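Basard Robotics Club
Pre-session safety check, hand and arm practice
Filled in by: Lindsay Doolan
Room: 61
Start: 3:15

Mark each line OK, FIX or N/A. Write a comment for every FIX. No power to the hand until sections 1 and 2 are done.

1. Floor and work area

1.1 Walkway to the door clear - OK
1.2 Bags and coats on the hooks - OK
1.3 Tape line around the robot in place - FIX
Comment: Tape does not stick well to this carpet. One corner had lifted and I pressed it back down. We should try the wider roll next time.
1.4 Cables routed away from where people stand - FIX
Comment: A thin black cable runs in a loose curve across the carpet, on the finger side of the hand. It needs a cover or it needs to go behind the robot. For today, everyone steps around it and one student is assigned to watch it.

2. Hand, power off

2.1 Black covering on the back of the hand seated, no tears - OK
2.2 Finger joints free of lint and thread - OK
Comment: Carpet fuzz gets into these. Check again after any floor-level work.
2.3 Brackets and pins on each finger not loose - OK
2.4 Fingertips firmly attached - OK
Comment: Spare tips are in the drawer marked Cusano. There are 2 left, please order more.
2.5 Thumb moves through its range by hand without catching - FIX
Comment: Slight drag near the end of travel. Cleaned it and tried again, better but still there. Run at low speed only. Noh team to look at it before the July demo.

With the hand hanging over open carpet, fingers down, the four black tips should end at about the same height. If one sits clearly lower or higher than the others, stop and redo 2.3.

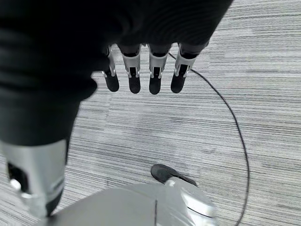 3. Power on, low speed

3.1 Stop button tested before first move - OK
3.2 Second person standing at the stop button - OK
3.3 Open and close cycle, 26 repeats, no unusual noise - OK
Comment: A click on the first few, then gone. Written in the Muvness log so we can compare.
3.4 Nothing within reach of the fingers that is not part of the exercise - OK
3.5 Hair tied back, sleeves up, lanyards off - FIX
Comment: Two lanyards still on at the start. Taken off before we moved on.
3.6 Feet outside the tape line while the hand is moving - OK

4. End of session

4.1 Arm in rest position, power off, battery out - OK
4.2 Battery on the charger, charger light checked - OK
4.3 Cables coiled and hung up - OK
4.4 Stop button key returned to the office - OK

Open items: 1.3, 1.4, 2.5
Cleared for next session: yes, at low speed, with the cable moved first

L. Doolan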